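商业园区绿地接手前的现场勘察：怎么做，记什么

接手一块别人养护过的绿地，最容易出问题的是头一个生长季。合同签完才发现灌溉分区图是旧的，或者草坪底下埋着建筑垃圾，返工的钱只能自己出。下面是我们做商业绿地勘察的步骤，适用于写字楼、仓储园区、诊所一类的场地，住宅小院可以省掉一半。

准备工作

出发前先向业主要三样东西：总平面图、灌溉竣工图、上一年的养护记录。多数业主只拿得出第一样。没有竣工图也能做，只是时间要多留半天。

随身带的工具：
卷尺和测距轮
土钻或窄口铁锹
pH试纸或便携酸度计
水压表（接口要配好转接头）
小旗，两种颜色
硬板夹、铅笔、打印好的平面图两份

平面图一定打印两份，一份画灌溉，一份画植物。两样东西画在一张纸上，回办公室谁也看不懂。

第一步：走边界

先不看植物，沿着红线走一圈，把养护范围确认下来。和市政绿化带相接的地方、和邻居共用的绿篱、停车场里的树池，是最常扯皮的三处。在图上用粗线标出归我们管的部分，有疑问的打问号，当天找业主代表问清楚，对方怎么答的也写下来。

Fumbridge那个仓储园区，我们第一次报价时漏了装卸区后面的一条坡地，面积1,908平方米，坡上全是没人修过的火棘。后来补签了附加条款，前两次修剪算是白干。

第二步：量面积

草坪、花境、绿篱、铺装分开量。绿篱量长度、高度和厚度，三个数都要，修剪工时是按表面积算的。草坪量完要扣掉树圈和井盖周围割草机进不去的部分，这部分另列一行，归到手工修边里。

坡度超过15度的草坪单独标出来，坐骑式割草机不能上，只能用手推机或打草机，工时差别很大。

第三步：查土

每个种植区至少取两个点，草坪取四角加中心。土钻下到20厘米，看颜色、湿度、有没有明显的硬层。闻一下，有臭鸡蛋味说明排水不好。

硬层的判断方法很简单：铁锹竖直踩下去，走到一半突然踩不动，换个位置还是同样的深度踩不动，基本就是施工期间机械压出来的。这种地方种什么都长不好，打孔通气只能管到表层，要在报价里把深松单列。

酸碱度现场测一遍，再取混合样送实验室。样品袋上写清楚区号和深度，不要写“南边”“门口”这种话，换个人就找不到了。

第四步：试灌溉

从控制器开始，一站一站手动开，每站运行两分钟。开的时候一个人守在控制器旁边，另一个人在场地里走。蓝旗插在正常的喷头上，红旗插在有毛病的喷头上。需要记的毛病有：

喷头不升起或升起后不落回
喷洒方向打到路面或墙上
雾化严重（一般是水压过高）
站关闭后低处喷头继续流水
喷头之间覆盖不到头

去年接手Nonus诊所的院子，控制器面板上显示16站，实际接了线的少了好几站，剩下的是历任养护单位改来改去留下的空端子。所以不要照抄面板，以现场出水为准。

静态水压在进水阀后面测，动态水压在最远的一站测。两个数相差太大，先找漏点，再考虑换泵。我们在Nonus测到的静压是56 psi，最远一站运行时掉到42 psi，查下来是主管上一个接头松了，挖开重做就好了。 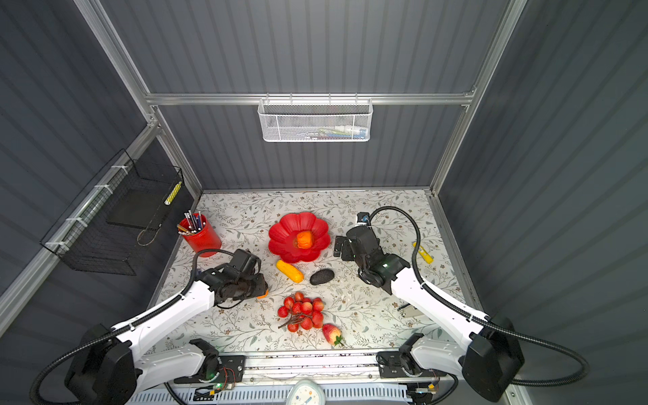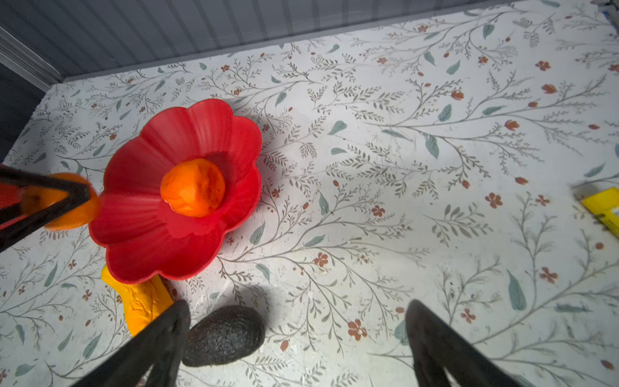 一张是铺着植物图案桌布的台面，一张是红色花形碗和橙色水果。

第五步：登记植物

乔木逐棵编号，灌木和地被按片编号。乔木记四项：种类、胸径、树高、状况。状况分好、一般、差、需移除四级，不要自己发明中间等级，“一般偏好”这种写法到了统计表里没法用。

有下面这些情况的树，直接标“需专业评估”，不要在现场下结论：

主干上有纵向裂缝或空洞
根部有蘑菇
树冠突然偏向一侧，根部土壤有隆起
大枝悬在停车位或人行道上方

认不出的植物，拍叶子正面、背面、枝条和整株，回来再查。不要猜。女贞和小蜡混着报，最多被同行笑话，把有毒的夹竹桃报成别的，放在托儿所旁边就是另一回事了。

第六步：看人怎么用

这一步常被跳过。找个上班时间，早上8点半或者中午12点过后，在场地里待二十分钟，看人从哪里走、在哪里坐、车从哪里倒。草坪上踩出来的小路，补种多少次都没用，应该建议业主铺几块汀步。倒车时车尾扫到的绿篱，要么退后种，要么加挡轮。

Annelies Van Dijk负责我们Drosedham片区的勘察，她习惯在图上用虚线画人流，再和灌溉图叠起来看。有一次她发现一排喷头正好对着员工抄近道的路线，每天早上开，人都绕到花境里走，花境的苗就是这么踩死的。后来把那几站改到凌晨4点，花境当年就恢复了。

第七步：整理报告

回到办公室当天就整理，最迟第二天上午。报告按下面的顺序写：

场地概况和养护边界
各类面积汇总
土壤情况
灌溉情况和维修清单
植物清单
安全隐患
建议和分项报价

安全隐患单独成页，发现悬枝、裸露电线、塌陷的井盖，要当天先打电话通知业主，再补书面的。电话几点打的、谁接的，写进报告。

维修清单分两栏，一栏是接手前必须修好的，一栏是可以在第一季里慢慢做的。前一栏的费用通常由业主或上一家养护单位承担，要在签约前谈妥。

常见问题

冬天能不能勘察？能，但是草坪和宿根植物看不准，灌溉系统如果已经排空过冬也没法试。我们的做法是冬天先做边界、面积、土壤和乔木，灌溉和地被等开春补一次，合同里写明补勘后可以调整报价。最理想的是九月，植物还看得清，灌溉还在用。

一块地要花多少时间？两个人，一公顷以内，资料齐全，一天。没有灌溉图的加半天。乔木特别多的，按每小时二十五棵另算。

业主不让挖土怎么办？用细土钻，取完把土芯塞回去踩实，草坪上看不出来。还不同意的，在报告里注明“未取土”，土壤改良不报固定价。

要不要用软件？小场地纸笔够了。我们在Gyamfi路的几个连片项目用了平板登记，好处是编号不会重，坏处是下雨天屏幕不听使唤，硬板夹还是要带。

记录表怎么保存？原始手稿扫描后和报告放在同一个文件夹，纸质的留满合同期。第二年续约时翻出来对照，哪棵树从“一般”掉到“差”，哪一站又开始漏，都查得到。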